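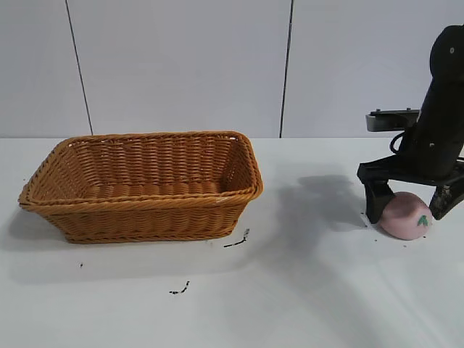 Tidying station, Zarnthorpe test room. Plush peach in the gripper, wicker basket to the left.

Household Chores Project: Progress Report for June
Submitted to the Evangelista Fund
Prepared by Vesna Vlachou, project lead, Mevley

Where we stand

The fund's last letter asked for a plain answer to a plain question: can the machine tidy a living room yet? No. It can put a soft toy in a basket, provided the toy is one it has met before, the basket stays where we left it, and you have somewhere else to be for a while. A year ago it could not do that, so please read the rest of this report in a generous mood.

Work done this period

We ran 1,014 pick-and-place attempts at the tidying station. Each one starts with a single toy on the white table and counts as a success if the toy ends up in the basket and stays there. Toys balanced on the rim were scored as failures after some debate, most of it mine.

Of those attempts, 312 failed. The largest group were poor grasps on round toys. A plush peach gives when you squeeze it, and the arm has trouble telling "I have it" from "I am pushing it down." Lowering the closing force helped with lifting and made dropping more common. We are now tuning between the two, an activity that looks from the outside like a person changing one number all afternoon.

The second group were misses at the basket. The sides slope outward, and a toy released too early hits the slope and rolls back onto the table. We moved the release point further over the opening and most of this went away.

We also tried 12 toys the system had not been trained on. It managed six of them on the first attempt. The stuffed octopus was not among the six and will be reported on separately when we understand what happened.

Laundry

Folding remains on hold. The April demonstration produced a towel that the visitors kindly described as "gathered." We would rather finish tidying first than have two chores half done, a standard I admit I don't apply at home.

Shop floor trial

Stustard has offered us a corner of its returns area, where staff sort small soft goods into bins by hand. Their supervisor timed one of her people against our arm and did not make a fuss about the result. We were slower by a wide margin. She is still interested for the late shift, when speed matters less to her and filling the rota matters more. The trial would need a guard rail, a floor permit and a second gripper. The first two are in hand.

Money

Spending is on plan except for grippers. The finger pads wear faster than the supplier's sheet led us to expect, and we have brought forward part of the spares budget to cover them. No extra funds are requested at this point. I would like permission to move the unspent travel line to parts, as our travel this period consisted of going to Stustard on the bus.

Next steps

Clutter comes next: several toys on the table at once, touching each other, as they do in any house with children in it. Success on single toys tells us little about this and I expect the numbers to drop when we start. We will also begin moving the basket between attempts.

The table needs a proper wipe-down between runs as well. At present a person does it. I looked into having the arm do it and have put that under year three.

Questions about the figures can come to me directly. The full attempt log is available on request, including the notes column, where the language is being cleaned up.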